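The Origin of Tukau

The town of Zandari wanted a word looked into, and it had money for exactly one etymologist, so it got me.

The word was tukau. It is a flat pastry with a hole pushed through it off-center, and if you ask for one with the hole in the middle the baker will sell you a different pastry and think less of you. The town was putting up a bronze plaque on the bakery wall and wanted the plaque to say where the name came from. I was given a room over the post office, a kettle, and the Taşdemir dictionary of the Itirico valley dialects, 2660 pages, with an index by someone who had clearly been in a hurry to get home.

The mayor had already decided. According to the mayor, a foreign general had ridden through Zandari one January, been handed a pastry, and cried out "Two cows!" because that was what he would have paid for it. Over time, two cows became tukau. I asked why the general had been speaking English. The mayor said that generals are educated people.

The baker had another theory. In the baker's family it was known that tukau was the sound the dough made when you hit it. I asked to hear this. The baker hit some dough. It went "fup." The baker hit it again, harder, and looked at me, and I wrote down that the evidence was mixed.

The schoolteacher said it was Latin. The schoolteacher said everything was Latin, including, later that week, my own last name, which my grandfather had picked off a paint can.

I did what we do. I went to the parish accounts and read them until my eyes hurt. On page 149 of the third volume I found tucao, in a list of things owed to the priest, between candles and a goat. On page 194 there was tuccavo, owed to a different priest, or possibly the same one, hungrier. That gave me two spellings, and with two spellings a person in my line of work can go almost anywhere.

The Taşdemir had an old Itirico verb, tukar, to miss. You could miss a nail with a hammer, or a step in the dark. The participle would have come out tukau with no trouble at all. I sat there with the kettle screaming and thought about the hole. Somebody had aimed for the middle. Somebody had missed, and called the thing "missed," and then the whole valley went on missing on purpose for several hundred years out of respect.

It was the best etymology I have ever had. The sounds were regular, the meaning was right there in the dough, and there were documents. I presented it in the school gym to more than 428 people, a figure I have from the fire marshal, who was unhappy with it. I used slides.

There was a long quiet when I finished. Then a woman in the front row said, kindly, that it was a nice idea, but surely nobody would name a pastry after a mistake. A man behind her said he'd always heard it was two cows. There was a lot of nodding. The schoolteacher pointed out that "cow" was Latin.

I argued. I should say that I argued badly, with my voice going up, and that at one point I told a room full of taxpayers that a vowel does not care how they feel. The mayor thanked me and asked for a show of hands. I had never seen a derivation put to a vote, though I have sat through conferences where it would have saved time.

The plaque has a general on it now, and two cows, nicely done, the left one especially. My name is at the bottom, as consultant. I asked them to take it off and they thought I was being modest — they made the letters bigger.

I went back once for the pastry. The place had visitors by then, and a shelf of little tin cows. The girl at the counter was new and asked if I knew the story behind the name. I said I didn't. She told it very well. In her version the general was in love, and it was three cows, and he had talked them down.

I bought four and ate them on the bus.

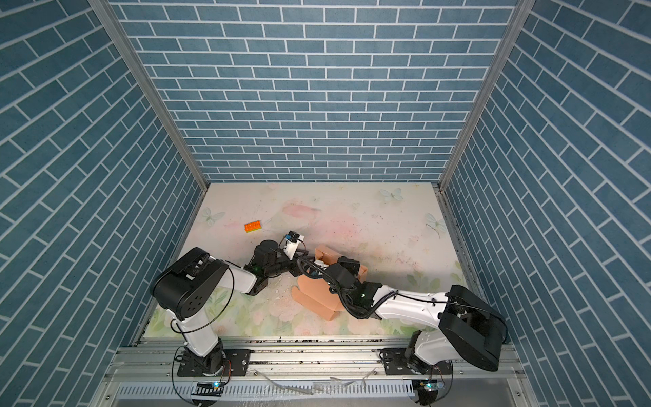

Department of Historical Linguistics — Staff Writing Circle
Posted 8/30/24. The circle reads fiction, verse, and the occasional grant report. Stories for the next round should be short, and should be about something other than the Indo-European word for salmon, of which we have plenty.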